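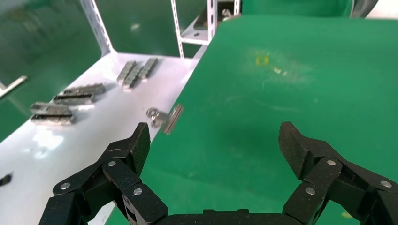 Refinishing a desktop with an old leather inset, keep it or pull it?

Posted by Lorna MacAulay in Furniture and Repair

I bought a desk at an estate sale in October. The inset on top is 26 inches deep, dried out, and curling up along the front. The wood around it is in fair shape except for a few rings near the back. A shop near me, Aitken, quoted 327 dollars to replace the inset and touch up the border. I paid less than that for the desk.

Can I glue the old piece back down, or does it all have to come off? I also don't know if I should refinish the border before or after. I have a palm sander and a heat gun, and I've done two chairs.

Daichi Nishimura

Check how stiff it is first. Lift the curled part gently with a putty knife. If it bends without cracking, you can glue it. Brush a thin coat of PVA under the loose part, lay wax paper over it, then a flat board and some weight, and leave it overnight. Wipe off any squeeze-out before you put the board down.

If it cracks when you lift it, take it all off. Use the heat gun on low and keep it moving. Old hide glue lets go pretty easily. Scrape the bed clean and fill any low spots, or they will show through the new piece.

Do the border first if you are replacing. Finish it, let it cure for a week, then tape it off and glue the new inset in. Cut the new piece a little large and trim it in place with a fresh blade. Go easy with the palm sander. The border on desks like this is often veneer and you can go through it in seconds. I would do it by hand with 220.

For the rings, try oxalic acid if they are black. White ones are usually just in the finish and will go when you strip it.

plollmont11

just get it replaced, 327 isn't bad. my brother in law paid more than that for a smaller one

Lorna MacAulay

Thanks. It cracked in two places when I lifted the corner, so it's coming off. The rings are black. I'll do the border by hand and order the new piece after that.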